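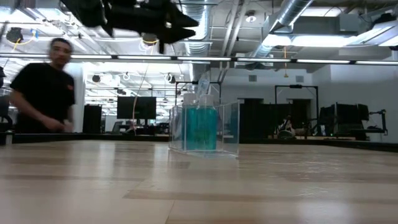 Search the archive Search Advanced

Subject: Re: [prulesholm-swap] clear bins, bottles, what goes where
From: Pin-yu Hsu
Date: 9/1/23

Replying between the lines, have to leave in 15 min so excuse the typing.

> Hi all, I'm redoing the supply shelf before the next swap and would like
> to agree on bins first. We have the Lavis ones (clear, open top) and the
> old Wunderlich boxes with lids. Which do people want for liquids?

Clear, open top. Please. With the lidded boxes everyone stacks things on the lid and then whoever needs the soap has to unstack the whole lot. Also you can't see what's run out.

> Second thing, how many bottles to a bin? I was going to fill them up,
> seems a waste of space otherwise.

No, 2 to a bin. I tried packing them tight in July and you couldn't get your fingers around one without dragging its neighbor out. Two side by side is fine, even if they touch. And the bin still lifts with one hand, which matters if your moving it from the shelf to the table.

> Third, do we decant or leave everything in the bottle it came in?

Leave it. The blue stuff and the green stuff look the same once they're out of their own bottles, I've mixed them up myself. If somebody brings a bottle with no label, write on the cap with the marker. Cap not the side, the side rubs off.

> Last one. Somebody suggested the Arkura trays instead, cheaper if we
> buy 18. Thoughts?

Had one at home. Too shallow for anything tall, bottles go over when you slide it. OK for sponges and brushes. Wouldn't buy 18 of them, we don't have 18 of anything except maybe jar lids.

Other stuff while I'm here:

- Wash the acrylic with a soft cloth and dish soap, nothing scratchy. One of the bins already has a cloudy side from a scouring pad.
- Don't put bins down right at the edge of the table, they slide easier than you'd think on a varnished top.
- Plastic wrap and baggies, take them out before the bin goes back on the shelf. They creep up between the bottles and look like trash, then someone throws the whole thing out. Happened with the window cleaner.
- Old price stickers, peel before you donate. Warm water, ten minutes, comes right off.

Budget: there's some 80 left in the envelope. Would rather spend it on four more of the clear ones and a decent marker than on trays. If anyone feels strongly say so on the list, don't write just to me, I lose things.

Can bring my two spare bins next time, need to empty them frist.

Pin-yu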